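Pitetwood Earth Science Society
Minutes of the regular meeting, 3rd September
Held in the upstairs room, Pitetwood Library

Present: 53 members and guests, per the sign-in sheet. The chair presided and the secretary took the minutes. Apologies were received from the field trip leader and the web editor.

Minutes of the last meeting
Approved with one correction. Under "Well readings," the words "upper spring" should read "lower spring." The secretary will fix the copy on the website.

Matters arising
The county has answered our letter about the blocked culvert on the Ponelum road. It is on the repair list but has no date. The chair will write again before the winter rains.
The replacement water level recorder has been delivered. See equipment report.

Ponelum lower spring
The springs coordinator gave an update on the change in flow. The lower spring slowed sharply in March and stopped for 4 days. When it came back the water was milky and left a pale film on the rocks. It has since cleared, but the flow is still well under what we would expect for the season. The upper spring, a short walk up the same slope, has shown no change at all.

The coordinator went through the explanations members have sent in.

Drought. Rainfall for last winter was a little below normal. Most of those who spoke thought this was too small a difference to stop one spring and leave the other alone.

Earthquake. There were small tremors felt in Pitetwood during the same week. The times given by members do not agree with each other, and two of the reports may be of quarry blasting. The coordinator will ask the quarry for its blasting log.

Collapse underground. The slope is limestone under a thin cover of clay. A roof fall in a passage could block the water for a time and then let it through with a load of fine sediment. This would fit the milky water. It would not by itself explain why the flow is still low, unless part of the water is now going somewhere else.

Pumping. The new well at the Woldegiorgis farm was raised by a member from the floor. The coordinator said the well was not in use until after the spring had already stopped, and that the farm has been helpful and has let us read the meter.

A guest asked if gas could be involved, as bubbles had been reported in the pool. The coordinator said bubbles have been noted in that pool for as long as the society has kept records. A sample has never been tested. It was agreed to get a price for testing one.

There was a long discussion of a dye test. A harmless dye would be put in the sinking stream on Dramance Ridge and watched for at both springs and at the creek. Several members were in favor. Others pointed out that the creek supplies two houses and that we would need the consent of both, plus a permit. One member asked that it be noted that the last dye test turned the creek green for a weekend and led to a number of phone calls.

Motion: that the society apply for a permit to carry out a dye test from Dramance Ridge, and that no dye be bought until the permit and both written consents are in hand. Seconded. Carried, with 3 against.

Action: springs coordinator to get the form from the county and draft the letters to the householders.

Equipment report
The new recorder has been bench tested and reads correctly. It will go in at the lower spring on the next dry weekend. The old one will be kept for parts. Batteries are now stored in the metal cabinet and not in the map drawer. Please return the long tape and the conductivity meter, both of which are signed out with no return date.

Finance
The balance stands at $794 after payment for the recorder. Dues are coming in slower than last year. The price of the gas test will be brought to the next meeting before any money is committed. A suggestion to raise the dues was put off until the annual meeting.

Dramance Ridge field day
The plan is to walk the dry valley from the parking area to the sinking stream and come back along the fence line. The aim is to mark every hollow and wet patch on the large map so that we have a record before any dye is used. Members will work in pairs.

The landowner asks that we keep to the east side of the fence and close both gates. No dogs. The ridge is open and the wind is strong even on a mild day, so bring a sweater and a rain jacket. Boots are required, as the clay is slick. Anyone going near the stream sink must wear a helmet. The society has spares but not enough for everyone.

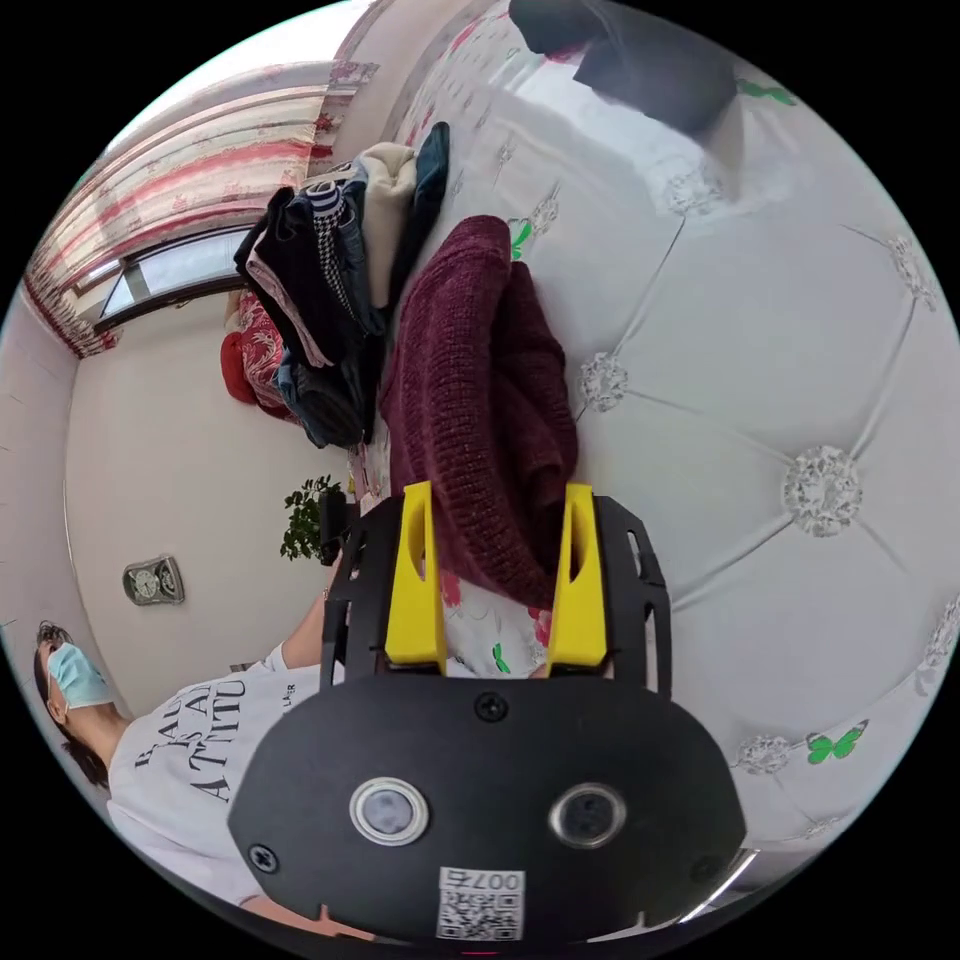 Maroon knitted sweater.

Rides can be arranged by writing to the secretary. There is limited parking at the ridge and cars should not be left on the shoulder.

A member asked if the cave entrance below the sink would be open. It will not. The society has no permission to enter it and our insurance does not cover it.

Library display
The display case by the front desk is ours for the winter. The group looking after it proposes rock samples from the ridge, the old spring flow charts, and a cross section of the slope drawn for a general reader. There was a question about whether the cross section should show the underground passage, given that its position is a guess. It was agreed to draw it with a dashed line and label it "possible route."

Action: display group to have a draft ready to look at by the next meeting.

Other business
A newspaper article calling the lower spring "the spring that vanished" has brought visitors to the site. Some have left the path and the bank is wearing down. The chair will ask the land trust for a small sign.

A member offered a box of geology magazines. Accepted. They are on the table by the door for anyone to take.

Request for a volunteer to read the rain gauge while the usual reader is away. Two members came forward and will split the weeks between them.

Next meeting
Same room, same time. The main item will be the quarry log and the first readings from the new recorder.

Meeting closed. Coffee was served afterward.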